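Washing-up liquid and vinegar on cooking oil stains: a comparison on untreated wood
Florêncio Paiva, March 23, 2018 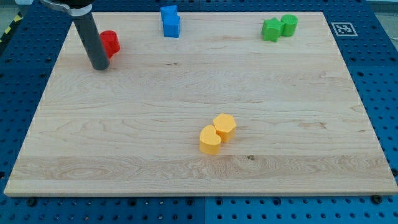
Kitchen worktops and chopping boards pick up oil stains, and most advice on removing them comes from family habit. I wanted to find out which of two common cleaners lifts more oil from bare wood. Pale wood shows a mark soonest, but a board with wavy grain, a darker band along one side and small knots makes it hard to judge a faint stain by eye. For that reason I marked out the test spots on plain areas and kept clear of the knots.

Method
I put a drop of sunflower oil on each of 12 spots and left them overnight. 6 were cleaned with washing-up liquid in warm water, and 6 with white vinegar. I rubbed each spot with a cotton cloth, then sanded them all lightly with 400 grit paper.

Results
Washing-up liquid left a faint ring on two spots. Vinegar left a clear mark on five. Sanding removed the faint rings but made little difference to the others.

Problems
My drops were not all the same size. I would use a pipette next time, and leave the oil for 8 hours exactly.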